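Reset rules for tabletop pick and place: how strict is too strict?

Vutari Commons > Manipulation > Lab Practice

marlin_k
Posted 9:14 am

Okay so I've been handed the job of writing our reset rules and I need some people to poke holes in them before I make four other operators live with them.
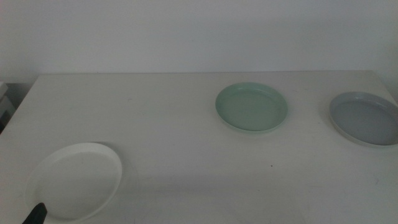

The task is plates. Operator drives the arm, picks up a plate, puts it on another one, then the arm goes home and somebody resets by hand. Simple stuff. The trouble is that we've done 3,428 episodes this way and when I went back through the log the notes are a mess. One person writes "reset ok," one person writes a paragraph, one person writes nothing at all. I'd like a single page everybody follows, and right now I've got this:

1. No two plates touching at the start.
2. Every plate lies flat, right side up.
3. Start positions come off the printed list, not out of the operator's head.
4. Wipe the table every 26 episodes.
5. Hands out of the workspace before the arm is enabled. Say "clear" out loud.
6. If you bump the camera, stop and tell me. Don't nudge it back.

Rule 3 is the one people are already grumbling about. Thoughts?

tubesock
Posted 9:31 am

Rule 3 is good and they can grumble. People are terrible at random. We let folks "just mix it up" for a whole month at Clirkside and every single start had the plates in a nice even triangle, because that's what feels mixed up to a person. The policy we trained on it was great at triangles.

One thing though, your list doesn't say anything about color order. If the white plate is always the near one, you'll pay for that later.

marlin_k
Posted 9:40 am

Oh good catch. The list gives three spots and then the operator picks which plate goes where. So I've moved the problem over one column, basically. I'll put the colors in the list too.

Also our white plate on that white table is already the hardest one to see, so I don't want it parked in the same corner for a thousand episodes.

oleander55
Posted 10:02 am

I'm going to be the grouch. I think a printed list is overkill and it slows everybody down. We timed ours. With a list, resets took nearly twice as long, and the operators got so focused on matching the sheet that they started forgetting the safety stuff. Somebody reached in while the arm was live, because they'd noticed a plate was an inch off. I'd take slightly lopsided data over that any day of the week.

If you want even coverage, check it afterward. Plot the start positions, see where the holes are, and tell people "more on the far left today, please." Works fine.

tubesock
Posted 10:11 am

That's a rule 5 problem though, it isn't a list problem. If the arm's live and your hand's in there, the sheet of paper didn't do that.

oleander55
Posted 10:15 am

The sheet of paper gave them the reason to reach in! You can say "follow rule 5" all day. I'm telling you what people did once they had two rules pulling against each other and a quota to make.

marlin_k
Posted 10:26 am

I can see both sides here. Would it help if the list had a tolerance on it? Like, anywhere within a plate's width of the spot is fine, and once you've said "clear" it's locked in, crooked or not?

oleander55
Posted 10:33 am

Yes. That I could live with. Write "never fix a start after clear" in big letters, put it above everything else on the page, and I'll stop complaining. About this.

pinwheel_dan
Posted 11:20 am

Can I ask about the wiping? Why 26? It's such a weird number.

marlin_k
Posted 11:24 am

Ha, no science at all. That's how many rows fit on one page of the printed list. You finish the page, you grab the cloth, you initial the bottom. I tried a rounder number first and people lost count.

pinwheel_dan
Posted 11:31 am

Fair enough! We only wipe at the end of a shift and I've never seen it matter. Tables get scuffed, they get little specks on them, and the real kitchen this thing is supposed to end up in will be a whole lot grubbier. I'd worry more about a table that's too clean.

tubesock
Posted 11:38 am

Scuffs, sure, leave them. But a crumb under a rim makes the plate rock when the finger comes down next to it, and now your episode's about something else. I'm with wiping. I just wouldn't scrub.

Yaw Asamoah
Posted 12:47 pm

Long-time reader, I run the data side for a small group in Livonia. Jumping in with what we settled on, take it or leave it.

We split the page in two. The top half is things that stop the session (hand in the workspace, camera moved, chipped plate, gripper finger loose). The bottom half is things you write down and keep going (plate outside tolerance, plates touching, smudge, light changed). Before we did that, everything on the page looked equally important, so people treated it all as equally unimportant. We had 129 episodes from one October stretch that I couldn't use, and nearly every one was a moved camera that somebody had noted in the comments and then carried on with.

The other thing I'd change is your rule 1. Do you really want no touching plates, ever? If the robot's going to see plates touching when it's out in the world, you'd want some of that in there on purpose. We do it as its own block, labeled, so it can be filtered out.

marlin_k
Posted 1:05 pm

The stop/keep going split is so much better than what I have, I'm stealing it. My camera rule is sitting down at number 6 like an afterthought.

On touching: I want the first 300 of the new batch plain and separated so we have something clean to compare against. After that I'm open to a touching block. I hadn't thought of labeling it separately though, I was picturing it all thrown in together.

pinwheel_dan
Posted 1:12 pm

Label it separately. Please. I've spent a week of my life sorting blocks by eye.

gretelbot
Posted 2:30 pm

Adding one nobody's brought up: where does the gripper start? You've got six rules and every one of them is about plates or people. If one operator homes it way up high and the next one begins the recording with the finger already down beside a rim, those are two very different first frames, and your notes column won't tell you which is which.

marlin_k
Posted 2:41 pm

Ugh. Yes. We have a home pose but the recording starts when the operator hits the pedal, and some of them are already moving by then. So "recording starts at home, arm still" goes on the page. Does everyone use a fixed home or do you jitter it?

gretelbot
Posted 2:49 pm

Small jitter, done in software, saved with the episode. Don't ask humans to jitter.

oleander55
Posted 2:52 pm

Agreed with gretelbot, which may be a first.

tubesock
Posted 3:06 pm

We use a fixed home and I've had no trouble, but our arm's bolted to the table. If yours is on a cart I'd go with the jitter.

marlin_k
Posted 4:18 pm

Bolted, but I like the jitter idea anyway. Second draft, after all this:

STOP THE SESSION
- Anyone's hand in the workspace while the arm is enabled
- Camera or table moved, even a little
- Damaged plate or loose finger

BEFORE EACH EPISODE
- Spots and colors from the list, within one plate's width
- Plates flat, right side up, not touching (unless it's a touching block)
- Hands out, say "clear," and never fix a start after clear
- Recording begins at home with the arm still

WRITE DOWN AND KEEP GOING
- Anything off the list
- Light changed
- Marks on the table you can't wipe off

Cloth at the end of every page. I'm going to run it with the Twal crew on the afternoon shift first, since they're the pickiest, and I'll post what they cross out.

Yaw Asamoah
Posted 4:35 pm

Looks good to me. Put a version number on it, even if it's only "2." You'll want to know which page an episode was recorded under.

pinwheel_dan
Posted 4:41 pm

And laminate it, if there's going to be a wet cloth anywhere near!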